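About Pridivance

Pridivance sells and rents furniture for living rooms. Coffee tables are most of what we do, along with side tables, low shelves and a small number of sofas. Our showroom is at 270 Tawfik Street in Zusley, and the workshop is behind it, through the same door.

We started as a glass shop. People came in with the measurements of a broken tabletop and we ordered a new piece, had the edges polished, and fitted it to whatever base they had at home. After a while customers were asking if we could find them a base too, and then a whole table. The furniture side grew and the window glass side got smaller. We stopped cutting window panes altogether when we moved to Tawfik Street, but we still replace tabletops, including tops for tables bought somewhere else. Bring a paper template if the shape is anything other than a rectangle or a circle.

What we sell

We keep 200 tables in stock between the showroom floor and the storeroom. Most have glass tops. The Okus range is our own. We choose the tops and bases for it and put them together in the workshop. Everything else comes from outside makers or from trade-ins we have cleaned up and checked.

Clear glass with a dark base is the combination people ask for most. It suits a small room, as you can see the rug and the floor through it. The drawback is that you can also see anything pushed underneath, and fingerprints show up in afternoon light. If you know that will bother you, ask us about the smoked tops.

Rounded triangles are the second most common request. A table of that shape fits into the corner of an L-shaped sofa and leaves room to walk past on the long side. There are no sharp corners at shin height. It does hold less than a rectangle of the same width, so think about what you want to keep on it day to day before you decide.

How we set up a room

The showroom is laid out as living rooms, with the tables standing where they would stand in a house. We put ordinary things on them. A bare table always looks bigger than it is, and customers used to get theirs home and find that two plates and a drink filled it. Now there is usually a plate out, a couple of bottles and some fruit, and people get a fair idea of the space that is left.
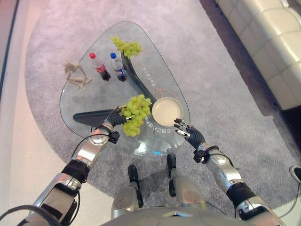
You are welcome to move things around. Sit down, reach across, put your bag or your laptop on the table and see if the height works for you. A coffee table should come up to the sofa cushion or a little lower. Much higher than that and it starts to feel like a desk. Bring the height of your own cushion with you if you can, measured with someone sitting on it.

We change the tables over every April and again when the heating comes on. The winter rooms have more lamps in them and fewer plants. Pieces that have been on display are sold at a reduced price, with any marks pointed out on the ticket.

Rentals

Rental began with people who were in Zusley on short work contracts and did not want to buy a sofa they would have to get rid of. The shortest rental is one month. Delivery and pickup are included inside the city limits, and we carry everything up stairs at no extra charge. Glass tops travel in their own padded sleeves and are placed on the base once it is standing where you want it. Please do not slide the table afterward – lift the top off first, with two people, and then move the base.

If you decide to keep what you have rented, the rent already paid comes off the price.

Looking after a glass table

We get the same questions about this nearly every week, so the short answers are kept on this page.

Wipe the top with a damp cloth first and then with a dry one. Glass cleaner is fine on the top but keep it off the base, and spray it onto the cloth. Grit does more harm than anything you can spill, so brush crumbs off before wiping.

Fruit can sit straight on the glass. Grapes leave a little juice where they have been pressed, and it comes up easily the same day. A plate underneath saves you the trouble. Cold bottles will leave rings of water, but these do no damage if the rim of the table is sealed, as it is on everything we sell.

Felt pads go under ceramics and metal ornaments. Light wooden figures and paperbacks need nothing.

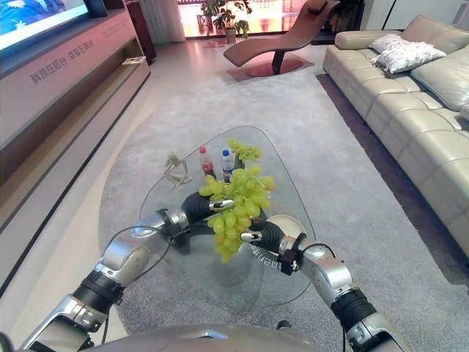
Green grapes over a clear glass coffee table, with two bottles and a small wooden mannequin behind.

Chips on the rim should be looked at soon, even small ones. Put tape over the chip and call the workshop. Many can be ground out in an afternoon and the table goes home the same evening. A crack running in from the edge cannot be repaired, and in that case we will quote you for a new top.

Trade-ins

We take coffee tables and side tables in any style, provided the base is sound. The glass can be scratched or missing. Send two or three photos by email, one of them from underneath, and give us the length and the height. We make an offer before you bring the table in and we stick to it if the table matches the photos.

We do not take dining tables, marble tops or anything with upholstery that has been kept in a garage.

Visiting

The showroom is open from 10 a.m. to 7 p.m. The workshop closes an hour earlier, so come before then if you are dropping off a tabletop. Parking is on the Tawfik Street side, and there is a loading bay at the back for collections. Ring the bell by the gray door and someone will come out with a cart.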